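**Fistton Institute Information Security Office** | Thread: phishing messages aimed at payroll accounts

1/ The Information Security Office has confirmed that a phishing campaign reached staff mailboxes at the Fistton Institute in July. The messages imitated the payroll portal and asked recipients to "revalidate" their direct deposit details.

2/ Mail logs show that the messages were delivered to 700 mailboxes before the sending address was blocked. Two staff members entered their passwords on the false page. Both have been contacted in person and their accounts have been secured.

3/ No payroll payment was redirected. Bank detail changes submitted through the portal during the period were held and checked by telephone with the employee concerned before release.

4/ The messages carried the subject line "Action needed: deposit record" and displayed the sender name "Payroll Services." The address behind that name did not belong to the Institute. On many phones only the display name is shown - please tap it to see the full address.

5/ Melur Lumenta, Director of Information Security: "The page was a close copy of our own sign-in screen. We do not hold the two colleagues at fault. Both called the help desk within minutes, and that call is what allowed us to act."

6/ Staff who received the message and did not open the link need take no action. The remaining copies have been removed from mailboxes centrally.

7/ Staff who opened the link, even if they typed nothing, are asked to contact the help desk. A technician will review recent sign-ins with you. The review takes 10 minutes and can be done by phone.

8/ Several colleagues have asked whether student accounts were affected. The campaign was directed at employee addresses only. Student workers who are paid through the Institute hold an employee address and should follow the same advice.

9/ The Institute does not send links to the payroll portal by email. Please reach the portal from the staff home page or from your own saved bookmark. Any message that offers a direct link should be reported with the "Report" button in your mail program.

10/ Two-step sign-in will become mandatory for payroll and benefits pages. Enrollment opens at 9 a.m. on the first working day of next month. Staff without a smartphone may request a hardware key from Estela Salinas at the Valach Building service desk.

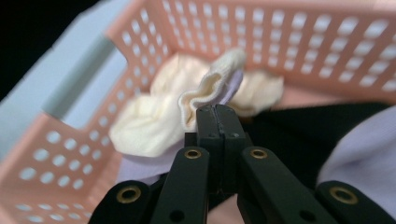
11/ A stock of 1,000 hardware keys has been ordered. Departments with shared workstations - Quinlan Library and the facilities teams in particular - will receive theirs first. Each key is issued to a named person and may not be shared.

12/ Short briefings will be held in each building before enrollment opens. Spyros Tsoukalas will lead the sessions for evening staff, with the first beginning at 6 p.m. Supervisors are asked to release employees for the session during paid hours.

13/ The incident has been reported to the Office of the General Counsel, and a written summary will be placed on the staff home page once the review of sign-in records is complete. Questions may be sent to the help desk, marked for the attention of Melur Lumenta.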